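Moving thread, part whatever. We have the keys to the new place in Rullmont and have to be out of the Favville apartment by the end of July. Posting notes as I go so I can find them later.

---

The new place is an old two-story house that somebody opened up before us. The big room upstairs has no walls on the stair side, only a railing. I have been thinking about that room more than any other because everything we own has to pass through it or stay out of it.

---

Rent is going up by 90 a month compared to Favville. We get a lot more floor for it. I did the math on the storage unit we can now cancel and it nearly evens out.

---

Started packing with the books. This was a mistake. Books are easy and they make you feel like you got a lot done, and then you have a wall of heavy boxes between you and the kitchen.

---

Moved the wall of heavy boxes.

---

Box sizes, for anyone who asks me later: small for books and tools, medium for kitchen, large for bedding and coats only. I bought 2 extra large ones and regret both. You can't see your feet when you carry them.

---

Went over to Rullmont with a tape measure. Stairs are fine. The turn at the top is the tight part. The couch will make it if it goes up on end with the feet off. The desk will not make it unless the top comes off, and I no longer have the little wrench for that.

---

Found a wrench that fits. It was in the drawer with the dead batteries and the takeout menus, where I guess everything is.

--- 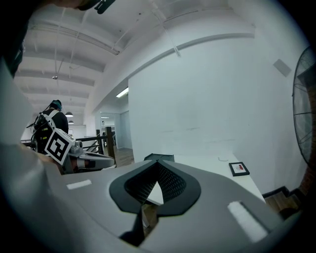
---

Railings are what I keep coming back to when I plan where the furniture goes. A wall you can push a bookcase against and forget about. A railing you can't, or at least I won't, not with a drop or a set of stairs on the other side. Ours is black metal with horizontal bars and a square wooden post, and past it there's brown wood floor going back to the hallway. So the tall shelves go on the far wall and nothing higher than my knee goes along the bars. I'd like to keep the view through to the hall as well. It makes the upstairs feel like one place.

---

Horizontal bars also collect dust on every single bar. I wiped them down with a damp cloth and the cloth was gray by the second one. Dry cloth after. I'm told an old sock over the hand is faster and I will try that next time.

---

The ceiling up there is white with the beams left showing, and conduit and pipes running along between them. I liked it right away. My other half likes it less. The compromise is that we don't hang anything from it until we have lived there for a while.

---

If you do have open beams, clean up there before the furniture comes in. Whatever is sitting on top of the pipes will land on your couch. A long duster and a drop cloth did most of it. I went over it again by hand from the stepladder.

---

Walls in the hallway are a pale blue-gray. I was going to repaint. I have looked at it in the morning and late in the day and now I'm leaving it. One less job.

---

The hallway light is small and pretty weak. I'll put a stronger bulb in, and if that doesn't do it there's a floor lamp in Favville that has never had a proper home.

---

Kitchen packing. Plates go on their edges, like records in a crate, with a folded towel at the bottom of the box. I have moved plates flat before and lost three in one trip.

---

Glasses in socks. Mugs in T-shirts. Used almost no paper this way and the clothes had to come along anyhow. The downside is you have to unpack the kitchen to get dressed.

---

Spices: threw out anything I couldn't identify by smell. The whole collection now fits in a shoebox. I had two jars of cloves and have never cooked with cloves.

---

Somebody asked about labels. I write the room on two sides and the top, with a fat marker, and then one line on what's inside. "Kitchen – pans, colander." "Upstairs – cables, lamp." Don't write "misc." I have a box from the last move that says "misc" and it's still taped shut.

---

Opened the "misc" box. Curtain rings, a bag of screws, a phone charger for a phone I don't have, and the instructions for a coffee maker we gave away. Kept the curtain rings.

---

Quote from the movers came in at 400 for the big things only. We'll do the boxes ourselves over several trips. The big things are the couch, the bed, the washer, the desk and the dresser.

---

The other quote was lower but they wouldn't look at the stairs first. I sent them the measurements of the turn and got back a thumbs up. Went with the first ones.

---

Floors. The upstairs floor in Rullmont is wood and it's in decent shape, so I bought felt pads for every piece of furniture that has feet. Put them on before the piece goes up. I have tried doing it after and you end up lying on the floor holding a dresser with your shoulder.

---

We're also putting down old blankets from the top of the stairs to wherever the heavy stuff ends up. Blankets slide, so they get taped to each other, never to the floor. Tape can pull the finish.

---

Pekunent question: yes, the neighborhood store on Pekunent Street takes cardboard, flattened, no tape. I asked at the counter. They also give boxes away in the mornings if you get there before they crush them.

---

Bathroom took less time than it took to write this post. One box. Put the shower curtain, soap, toilet paper and a towel in a separate bag that stays in the car with you.

---

Same bag also gets: box cutter, phone chargers, two mugs, coffee, the kettle, trash bags, a screwdriver, and any medicine. I call it the first night bag. It should be the last thing loaded and the first thing out.

---

First car trip done. Took the book boxes since they were in the way. Stacked them against the far wall upstairs, low, two high. Left a clear path along the railing so whoever's carrying something bulky has room to swing it around.

---

Second trip: bedding, coats, the plants. The plants rode on the floor behind the front seats with towels stuffed around the pots. One of them tipped anyway. There is soil in the seat rail and I think it lives there now.

---

Somebody replied to ask how we'll use the upstairs. Plan is couch facing the room with its back to the tall shelves, desk near the window, a low bench along the railing, and the middle left empty. We had no empty floor at all in Favville and I want to see what it's like.

---

On the bench: I went back and forth. Low and heavy, so it doesn't creep toward the bars, and nothing small stored on top that could roll through. It'll hold blankets inside.

---

Masking tape on the floor is a good way to test a layout (low-tack kind, pulled up the same day). I taped out the couch and it turned out bigger than I remembered. Walked around it for a bit. Moved the tape a foot toward the wall and then I could get by with a laundry basket.

---

Things I gave away so far: the large bookcase, a rug, the second toaster, most of the vases. Things I tried to give away and took back: the rice cooker.

---

Took the desk apart. The top comes off with six bolts and the legs fold in. Bolts are in a sandwich bag taped to the underside of the top. Took a picture of which bolt goes where, too, since one is shorter than the rest.

---

Cleaning the Favville place as each room empties. It's slower than one big clean at the end but I don't want to be scrubbing an oven on the last night. Oven is done. Behind the fridge is done. I won't be describing behind the fridge.

---

Small wall holes: filler, let it dry, light sanding, touch of paint. The old can of wall paint in the closet was still good after a long stir. Check it on a patch inside the closet before you trust it.

---

Big things went over. The couch made the turn on end, feet off, like the tape measure said. The washer was the slow one. No marks on the post at the top of the stairs – I had wrapped it in a moving blanket and strapped it, and it did get bumped.

---

Unpacking order that has worked for us: beds, then bathroom, then enough kitchen to make breakfast, then stop for the day. Everything else can sit in boxes. Ours is sitting in boxes.

---

Bulb changed in the hallway. Better. The lamp is going by the couch.

---

Still to do: return the Favville keys, forward the mail, cancel the storage unit, find the feet for the couch. They're in a sandwich bag. I know it was a sandwich bag.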